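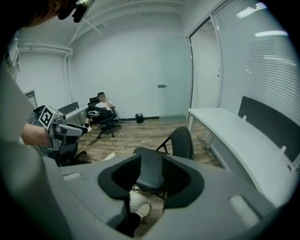 The office, black chair and all

Can our town fine us for a yard prayer group?
My cousins and I host an evening prayer circle behind our rental in Werholm, and on big nights in December it spills onto the sidewalk. Last month we got a $200 notice for an "unpermitted gathering." There were maybe a dozen folks out there! Do I pay it or fight it?
Bindu Achari

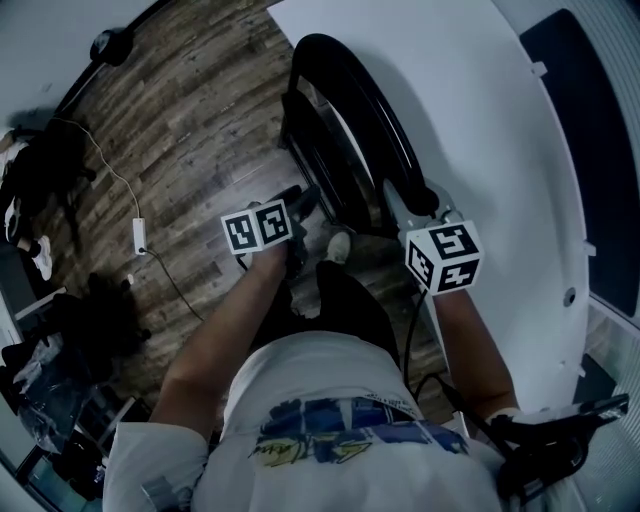 On the bike, white T-shirt day

Ugh, same thing in Triltia. Ours went up to $1000 by the third notice, so don't sit on it. I just paid. Probably dumb of me.
Zondau

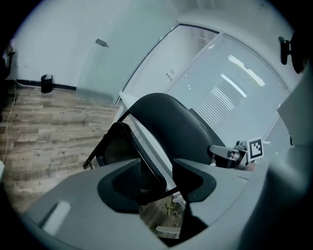

Black office chair, wood floor

Look at what the notice cites before you pay anything. Your yard and the sidewalk are usually two separate questions, and a lot of towns only care if people can't get past. I asked for a hearing on mine — one form at the clerk's window, open till 4 — and they dropped it once I showed we'd kept a walking lane clear. Check the deadline on the back too, mine was tiny print. If it names the prayer itself and says nothing about blocking the way, call a legal aid office.
Bhat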